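Baswood Extends Contract With Goalkeeper Jucélia Nogueira

Last updated: 4 June 2022
Reading time: 1 minute
Print | E-mail

Handball club Baswood is glad to inform that goalkeeper Jucélia Nogueira has signed a new contract for two seasons. The old one was ending this summer.

Nogueira came to the club in March of last year and has played 76 matches in all competitions. She made 745 saves in this time.

"We wanted to keep her and she wanted to stay, so the talks were short," says head coach Gunhild Arnardóttir.

Season tickets are on sale from today. The first 100 buyers receive a scarf signed by the team.
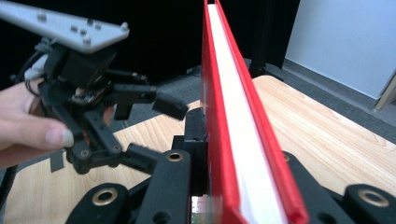
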